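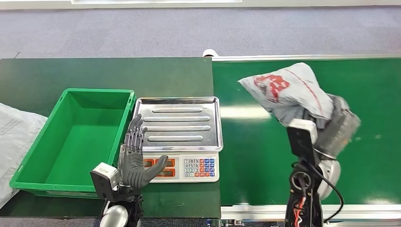 Balance numérique à plateau inox et caisse verte vide sur l'établi, convoyeur à droite.

Objet : Re: [pesage-conditionnement] Tare fixe ou tare à chaque lot pour les sachets ?

Bonjour,

Je réponds dans l'ordre des points soulevés par Tratovis, dont je reprends le message en le raccourcissant.

Tratovis a écrit, à 13 h :
> Nous conditionnons en sachets souples et saisissons dans Nikulero une tare
> fixe, relevée une fois par référence d'emballage. Depuis le changement de
> fournisseur, les poids nets calculés sont systématiquement trop élevés.
> L'écart est faible, mais toujours de même signe.
> Deux questions. Faut-il passer à une tare par lot d'emballages ? Et
> l'arrondi doit-il se faire sur le brut, sur la tare, ou sur le net ?
> La balance sort d'étalonnage, je l'écarte donc comme cause.

Sur la cause d'abord. Un écart de signe constant qui apparaît avec un nouveau lot d'emballages désigne la tare avant l'instrument. L'étalonnage ne dit rien de la valeur saisie dans le logiciel. Si le nouveau sachet est plus lourd que l'ancien et que la tare n'a pas été reprise, le net affiché est majoré de la différence, à chaque pesée. Pour le vérifier, pesez 8 sachets vides ensemble et divisez. Peser un sachet seul n'a guère d'intérêt quand sa masse approche l'échelon de la balance.
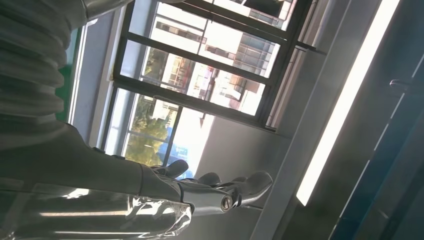

Gaine à soufflet grise, vue inclinée.

Sur la tare par lot : oui, à condition que la valeur soit rattachée au numéro de lot de l'emballage et non à la référence article. Chez Kemeys, les deux étaient confondus dans la même table et chaque mise à jour modifiait rétroactivement les nets déjà archivés. Il a fallu ajouter un champ de date d'effet et recalculer l'historique à partir des bruts. Conservez toujours le brut – c'est la seule valeur mesurée, le reste s'en déduit.

Sur l'arrondi : une seule fois, en fin de calcul, sur le net. Arrondir la tare puis le net cumule deux erreurs dont la première est identique pour tout le lot et ne se compense donc pas dans la moyenne. Nikulero arrondit la tare à l'enregistrement si le champ est déclaré avec 2 décimales. Passez-le à 3, puis ressaisissez les valeurs : la modification du format ne restitue pas les chiffres perdus.

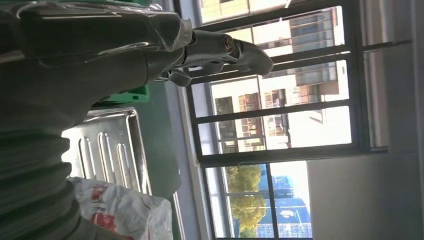
Somkiat Paisan
Responsable métrologie, Cellness

Reste la question du contrôle en cours de lot, que Tratovis ne pose pas mais qui suivra. Nous prélevons des sachets vides au début, au milieu et à la fin de chaque carton d'emballages. Si l'étendue des masses relevées dépasse un échelon, le carton est scindé et chaque partie reçoit sa propre tare. Le cas se présente environ 13 fois par an, presque toujours sur des films minces dont l'épaisseur varie en fin de bobine. Les étiquettes posées avant remplissage doivent être comptées dans la tare, 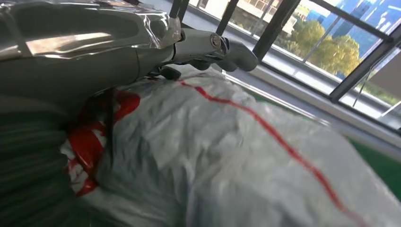 ce qui est souvent oublié lorsque l'étiquetage change de poste. Même remarque pour les liens de fermeture, s'ils sont mis en place avant la pesée finale.

Pour les lots déjà expédiés, il suffit de reprendre les bruts archivés avec la tare corrigée et de comparer le résultat à la quantité nominale. Je peux transmettre la feuille de calcul que nous utilisons. Elle attend un fichier texte avec point-virgule comme séparateur et virgule décimale.

Tratovis, pourriez-vous préciser l'échelon de la balance et la masse nominale du contenu ? Sans ces deux valeurs, je ne peux pas dire si l'écart observé est significatif.

Cordialement,
S. Paisan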